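Dralmont Workshop
Bench notebook, Jimon enclosure work
Job 2279
October, morning session and afternoon session

Purpose of the session

To continue the small enclosure work under job 2279: sorting of the gray junction boxes, a decision on how much wire is to be stored inside each, and fastening of the textured metal plates that came in with the Holmgren delivery. Fitting of the boards is outside the scope of this entry and will be written up separately under the same job number.

The previous entry ended with the boxes unsorted and the plates still in their delivery wrapping. Colleagues picking up the work from that entry should disregard its closing instruction to drill additional holes in the box floors. That instruction has been withdrawn. The existing corner holes are sufficient.

Arrangement of the tables

The two white tables remain pushed together. It was agreed earlier in the month that the near table is for work in progress and the far table for items that are waiting. The division has been kept, with one exception. The green board with the pin headers was put down close to the seam between the tables and remained there. It belongs on the far side with the other waiting parts, in an antistatic bag, and it should be moved before the next session. Boards are not to be stood on their edge or on their pins.

The open carton on the far table holds one white item, which is to stay in it. The carton has not been entered in the stock list and should be entered or returned to stores. The lock-and-latch box with the colored doors is also on the far table and is to be kept there for the latch comparison. It should be lifted by the metal handle on top. The bolt on the yellow door is to be closed before it is carried anywhere, as it slides freely and the door swings open against the knuckles.

The boxes at the front of the near table are the pair referred to throughout this entry. The left one is the empty shell. The right one is slightly taller, contains the coil of white wire and carries a small red mark on the front face. 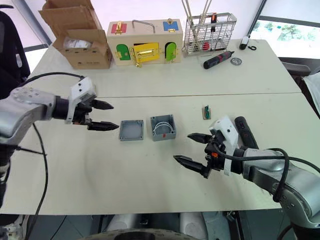 Junction boxes: wire storage

The wire was taken from the Bekar reel. The question carried over from last time was whether the spare length should be stored inside the box or cut back and replaced when the final route is known. Storing it inside was preferred. Cutting back wastes wire and leaves a joint to be inspected later.

Method as tried:

Form the wire into loose loops a little smaller than the inside of the box. Do not wind it around a finger or a pencil. The tight coils made in that way spring up and push against whatever is fitted on top.

Lay the loops in the box so that both ends come out on the same side.

Press lightly at the middle of the coil and let go. If it rises above the rim, open the loops and start over with a shorter length.

Keep the wire clear of the corner holes. A loop lying across a hole will be caught by the screw, and the damage cannot be seen once the box has been closed.

The taller box is easier to work with in every respect. The lower shell can be used for a short length only, and it is recommended that shells of this size be reserved for straight connections. Colleagues who disagree are asked to write their reasons in the margin and to initial them.

A bend of 90 degrees at the point where the wire leaves the box was tested on a scrap length and was found acceptable. Anything sharper left a white stress line in the insulation. The scrap length has been kept in the folder for this job.

The red mark indicates the side that faces the operator. It has no electrical meaning. This has been asked before and is recorded so that it need not be asked again. The same convention applies to the plates.

Plates: inspection before fastening

The plates have a hammered gray finish and rounded corners, with a hole at each corner. The finish is serviceable, but it is difficult to judge for cleanliness, as the dimples catch the light on one side and hide marks on the other. Plates are to be turned under the lamp before they are passed as clean.

The plate used for the fastening trial has dark smudging over part of the left half. It was passed for trial use and must not be put back with the unused plates. Wiping with a cloth and plain soap solution is permitted. Solvent is not permitted on this finish until Holmgren has replied to the written inquiry. Abrasive pads are not permitted under any circumstances. They flatten the texture and leave a dull patch larger than the mark they were meant to remove.

Burrs at the holes should be checked on the back face with a fingertip. The front edges are countersunk by the supplier and need no further work. Where a countersink is shallow, the screw head stands proud and the plate should be set aside, with a pencil cross on the back.

Plates: fastening

Cross-recess screws, dark finish, from the drawer marked 2279. The drawer label states 2000 pieces. This is the quantity as purchased and should not be read as the present stock.

Driver clutch at setting 3 for all plates. A higher setting was tried in an earlier session and marked the recess.

Sequence to be followed:

1. Lay the plate flat on the table with the red marker at the top.

2. Clear the surface around it. The green terminal blocks should be set on the piece of corrugated cardboard at the left, where they cannot roll under the plate or be swept off with the offcuts.

3. Start with the lower left screw and bring it down until the head sits in the countersink. Do not tighten fully.

4. Move to the upper left hole. Bring the bit down slowly and confirm that it is centered before any pressure is applied.

5. Keep the plate steady by pressing at the middle. Pressure at one edge lifts the opposite edge and tilts the screw.

6. Continue to the two holes on the right.

7. Return to the first screw and tighten all of them in the same order.

The sequence differs from the one printed on the card above the bench, which begins at the upper right. The card is out of date and will be replaced. Until then this page takes precedence. 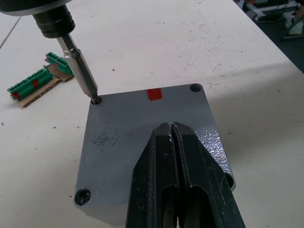

Plate with red marker at the top edge. Screw in lower left hole, bit at upper left hole.

Notes on step 4. The bit holder is long, and a small lean at the handle becomes a noticeable displacement at the tip. The approach should be checked from two directions before the driver is started. If the tip touches the rim of the countersink first, lift it and begin again. Dragging the tip across the finish into the hole leaves a bright scratch, and the plate then has to be rejected for appearance even though it is mechanically sound.

Notes on step 5. The pressing surface should be checked for grit beforehand. Dust carried onto the plate is pressed into the dimples and is slow to remove.

A question was raised as to whether the plates should be fastened with a washer beneath each head. The drawing does not call for one, and the countersink leaves no room. The question is considered closed.

Condition of tools

The electric screwdriver is in working order. The chuck should be checked for play at the start of each session and the result entered on the tool card. The card has not been filled in since the last change of bit. Spare bits are in the shallow tray, and worn bits are to be placed in the tin and not returned to the tray.

The handheld device on the near table should be put back in its holder when the table is not in use. Its cable was missing from the holder in the morning and was later located in the drawer for tape.

Matters outstanding

Move the green board from the seam to the far table and bag it.

Enter or return the carton.

Obtain a reply from Holmgren concerning solvents. Until it has been received, the cleaning instruction given above stands.

Replace the sequence card above the bench.

Request from Bekar the minimum bend radius in writing. The result from the scrap length is adequate for bench purposes but should not be quoted in the Jimon report.

Decide whether the lower shells are to be kept under this job or transferred. Those transferred should have the job number removed from the base.

Label the trial plate on the back with the job number and the word TRIAL, in pencil, and store it upright in the rack with a sheet of paper on each side.

Next entry to begin with the right-hand holes and the final tightening order.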